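Worktop stains, would you go stone or laminate?

pebblemill
Posted 7:40pm
We're finally doing the kitchen (the old worktops have been here longer than us and one of them has a burn the shape of a boot) and I can't decide. I've got samples on the windowsill from Stanach and from Grinus. The Stanach one is proper stone, speckly, lovely and cold, and costs a fortune. The Grinus one is laminate that's meant to look the same and, well, from the doorway it nearly does!

My worry is turmeric. We cook with it most nights and it gets on everything. Has anyone lived with a mottled stone top for a few years? Does it stain, or is that just what the laminate people tell you? 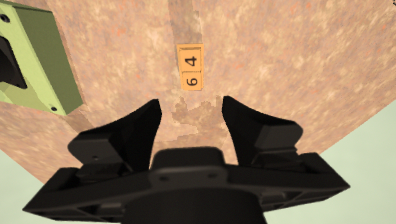

I'm also a bit torn on colour. My other half wants plain white and I think plain white will show every crumb by teatime. Budget is tight but we can stretch if it's going to last us.

oldkettle
Posted 7:58pm
Stone, every time. We've had ours 17 years and it still looks smart. You do have to seal it, which takes an evening with a cloth and the windows open. Red wine, beetroot, curry, all wiped off. Leave it overnight and you might get a shadow but mine always faded.

DraughtyHouse
Posted 8:15pm
Going to disagree with oldkettle there. We had a pale pinky stone in our last place and it marked if you so much as looked at it. Lemon juice was the worst, left dull rings all round the chopping board. I was forever fussing over it and telling guests to use a mat. Now we've got laminate and I don't think about it from one month to the next.

oldkettle
Posted 8:22pm
Sounds like yours was marble or limestone though? Those hate lemon. Granite is another matter altogether.

DraughtyHouse
Posted 8:31pm
Could've been, it came with the house. Point is, pebblemill should ask what the sample really is before handing over any money.

marrowfat
Posted 9:04pm
On colour I'm with you and not your other half. Busy and mottled hides a lot. Ours is a sort of sandy pink and I can go a whole weekend without wiping it (don't judge me). The downside is you lose things on it. I once put my hand straight down on a dollop of honey.

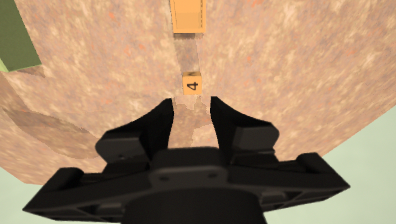 Also try the offcuts bin before you buy new. Workneh's yard out past the ring road sold us an end piece for 40 quid plus 20 for cutting, and it did the whole run beside the cooker. You have to be flexible about the size and go early.

pebblemill
Posted 9:26pm
Oh that's brilliant, didn't know yards did that. Just checked the label on the Stanach sample and it says granite, so that's one up for oldkettle. I've put a blob of turmeric paste on both samples and I'm leaving them till morning.

DraughtyHouse
Posted 9:33pm
Do lemon as well!

JornbergFan
Posted 10:10pm
Has anyone mentioned wood? Got a Jornberg oak one in our utility and I love it. Needs oiling every few months but you can sand the marks out.

oldkettle
Posted 10:18pm
Wood by a sink, no thank you. Ours went black round the taps.

pebblemill
Posted 7:12am
Results! Laminate has a faint yellow ring, granite came up clean with washing up liquid. Lemon did nothing to either. Ringing Workneh's at nine to see what they've got in the bin.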